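Penrose Bed: Setup and Daily Reset Guide

Section 6. Clearing the bed and folding the cloth

Read section 2 first if the headboard isn't bolted on yet. Everything below assumes frame up, mattress in, fitted sheet on.

What you need
Fitted sheet (on the bed already)
Blue cloth
One tray or shallow box for small stuff
Flurex fabric brush, or any soft brush
Lint roller, optional

6.1 Clear the top

1. Phones first. Pick them up, screens off, put them on the nightstand. They slide into the sheet folds and then you kneel on one.
2. Tins and lids next. Close the tin before you lift it. Check that the lid is really on, don't hold it by the lid alone.
3. Small loose items into the tray. Use your hand as a scoop, push toward you, not toward the headboard. Anything that goes down the gap at the headboard means pulling the mattress out.
4. Flat boxes on the tray too, underneath, small things on top.
5. Slippers off the bed. Floor, left side.
6. Food packages: leave til last, carry them level. Opened ones go straight to the kitchen.

CAUTION: Do not shake the sheet with anything still on it. Tins dent the headboard rail and the dent doesn't come out. 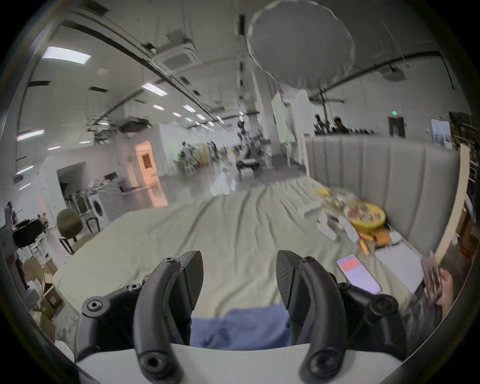
7. Once the top is clear, run a flat hand over the whole sheet, head to foot. Feeling for crumbs, coins, caps. Two passes if people have been snacking.

Note: the cloth can stay on the bed while you do this. Bunch it up at the foot end and move it when you get there.

6.2 Pull the sheet

1. Start at the headboard corners. Lift the mattress corner, tuck the sheet well under, let go.
2. Walk to the foot. Pull straight back. Long wrinkles run out toward the far end, follow them with your palm.
3. Do the sides. Right side then left, or the other way, doesn't matter, just don't do both from one side.
4. Still wrinkled? Untuck the foot end only and repeat step 2. No need to start over.

Don't use the headboard as a handle. The fabric channels are stitched through to the backing and a hard tug pops the stitching. Grab the mattress.

6.3 Fold the cloth

Easier with two. One person per end. Alone is fine, just slower, use the bed as your table.

1. Find a corner. Any corner. Pinch it and lift until you can see an edge.
2. Run your other hand along that edge to the next corner. Don't let go of the first. If the cloth twists, drop the loose end and let it hang, it mostly untwists by itself.
3. Second person takes the far corner. Step apart until the edge is straight.
4. Lay it down flat. Smooth the middle outward.
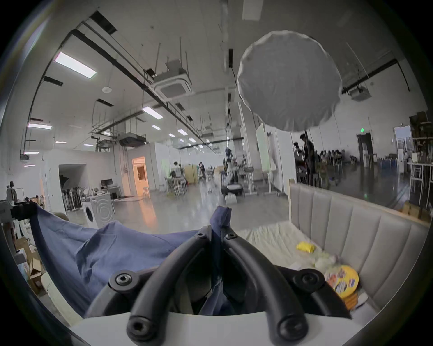 Photo: Noémi Erdős

5. Raised folds in the middle: lift the nearest corner again, a few inches, and float it down. Pressing on a fold just makes a crease.
6. Fold in half the long way. Line up corners, forget the edges for now.
7. Fold in half again, then in thirds. You want a block that fits the Randar underbed drawer with the lid closed.

CAUTION: Pinch the cloth, don't hook it with a fingernail or a ring. One pulled thread and you get a line right across.

Note: a narrow strip hanging loose after step 6 means one corner is inside out. Open the last fold, flip that corner, close it again.

6.4 Headboard and edge

1. Brush the channels top to bottom. Never sideways accross the stitching.
2. Wipe the wood edge with a dry cloth. No polish, it creeps into the fabric.
3. Check for stains where tins or packages were leaning. Damp sponge, blot, leave to dry before any pillow goes back.

Small stain that won't shift: see Pudau spot cleaner sheet in the accesory bag. Try it at the back of the headboard first.

6.5 Putting things back

Whatever was on the bed goes back to its own place, not back on the bed. If the tray has to sit on the mattress for a minute, put it in the middle.

Cloth stored folded: drawer, fold side up. Cloth in use: across the foot end, one fold, edges hanging the same on both sides.

Trouble list

Sheet creeps up at the corners: mattress is too far forward, push it back against the headboard.
Cloth won't come out square: washed too hot. Stretch it by hand while damp, then fold.
Drawer won't close: one fold too few, go back to 6.3 step 7.
Something rattling behind the headboard: section 7, removing the mattress.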